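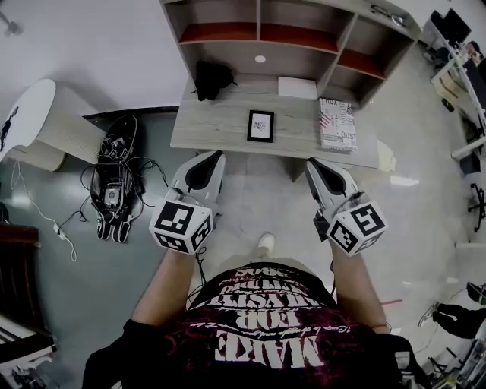

3. The desk and the shelf unit

Our group chose the study desk in the shared room for the third part of the project. The task was to take one workspace, look at how it was being used, and suggest a better layout without buying anything expensive. Kanokwan Chantharasri did the measuring, Anderson Xavier drew the plans and I wrote this report.

The desk has a light gray woodgrain top with a wooden shelving unit on the back edge. The cubbies are open, and some have reddish-orange panels inside. There is a round white grommet hole at the back of the central one.

3.1 What we found

Most of what people put down ended up on the desk top and not in the cubbies. A black fabric bag and a sheet of paper were at the back, and the small framed sketch stood near the front beside a stack of white boxes or books. The framed sketch takes the space where a notebook would go.

Cables were the second problem. One was coiled on the top shelf, but others were spread over the floor to the left of the desk. In our survey, 19 people answered and 11 of them named cables as the thing they would fix first.

3.2 What we suggest

Move the frame into a cubby. Put the white stack in the one next to it, with the printed side facing out. Hang the bag on a hook at the side of the desk. Any lead for something used on the desk should go through the grommet hole, and the spare ones should be coiled and kept together on the top shelf.

Anderson's plan leaves a clear strip 90 cm wide at the front. Kanokwan thought this was more than one person needs, and we did not settle it before the May review.

3.3 Cost

Two hooks and a pack of cable ties came to 102 baht at Ratanaporn. The hooks are the stick-on type and we have not tested them with a full bag.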